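Three weeks of sourdough rye, and I am completely gone on it

2025-10-01

I need to talk about rye bread. I have been making wheat sourdough for years, pretty happily, the same round loaf with the same slash across the top, and then in February Annick Gautier handed me a jam jar of her rye starter and everything I thought I knew went out the window. It took me until last month to really get going with it (the jar sat in the back of my fridge for a shamefully long time), but now I bake every third day and I think about it on the days in between.

The first thing to know is that rye dough isn't dough. It's mud! You can't knead it, you can't stretch it, you can't shape it into anything. You stir it with a stiff spoon until your arm hurts and then you scrape it into a tin with wet hands and smooth the top like you're plastering a wall. If you come from wheat, every instinct you have is going to tell you to add more flour. Don't. I did that with my first two loaves and got bricks. Good-smelling bricks, but I had to saw them.

Annick's starter is very lively. I feed it the night before with coarse rye and water that's warm to the touch, and by breakfast it has climbed the jar and smells like green apples and a little bit like beer. My wheat starter always needed coaxing. This one just goes, even straight out of the fridge, and it forgave me for all those months of neglect after two feedings.

My tin is a long narrow one from the secondhand place in Hukgate, black on the outside from somebody else's decades of baking. I weighed the dough for the first loaf that worked, which came to 1044 grams, and it filled the tin to just over halfway. That has turned out to be exactly right, so I've stuck with it. Grease the tin well, all the way into the corners, and then do it again. I dust mine with rye flour too, and the loaf slides out with this lovely floury bark on it.

Then the baking. I start it as hot as my oven will go, for ten minutes, and turn it down for another 60. It feels way too long. It isn't. The crust goes dark, the kitchen smells like malt and toast, and you take it out and you are not allowed to cut it.

That's the hard part. Rye has to rest for a full day, wrapped in a cloth, before you go anywhere near it with a knife. The inside is gummy until then. I gave in early with loaf number three, after 32 minutes on the rack, and the knife came out looking like I'd stabbed a pudding. The next morning the very same loaf cut clean and tasted twice as good. Day three is better still. By day five I'm toasting it and putting cold butter on it in slabs — slabs, not a scrape — and I'm sad when I get to the heel.

Flour matters a lot more than I expected. I tried a fine supermarket rye and it was okay, kind of flat. Then I ordered a bag of the coarse stuff from the Melnyk mill and wow, what a difference. It's grayish, it's gritty, and it drinks up water like nothing else. I soak a handful of cracked rye in hot water overnight and stir that in too, with a spoonful of dark molasses and more salt than you'd think. Caraway is up to you. I love it, and Tyson Lachance, who eats half of everything I bake, picks the seeds out one by one and lines them up on his plate.

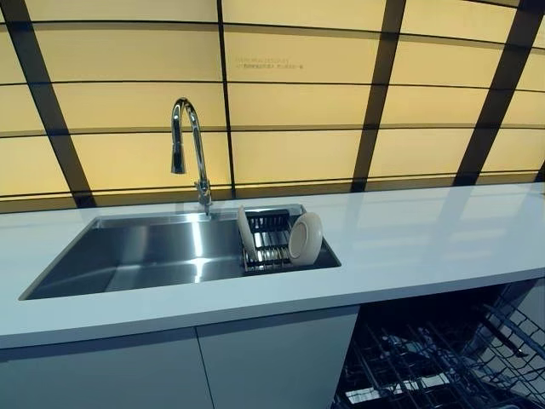 Filed under: Bread, Slow Kitchen

A few of you asked after my last post whether you need a mixer for this. No! A bowl and a spoon and a clear stretch of counter will do it. I do like to have some elbow room, mostly for the scraping-into-the-tin stage, when there is dough on both hands and on the faucet and usually on one ear. Wash the bowl right away, by the way. Dried rye paste sets like cement, and I have lost a perfectly good scrubbing brush to it.

Next up I want to try a Plesen-style loaf, the kind Annick grew up with, where you pour boiling water over part of the flour the day before and let it go sweet. She says the mash should taste like porridge with honey in it when it's ready, and that I'll know. I'm not so sure I'll know, but I've got a second bag of Melnyk flour and a free weekend, so I'm going in. If anybody has made one of these and has thoughts about how warm to keep the mash overnight, please leave a comment. My oven with just the light on is the best I've got.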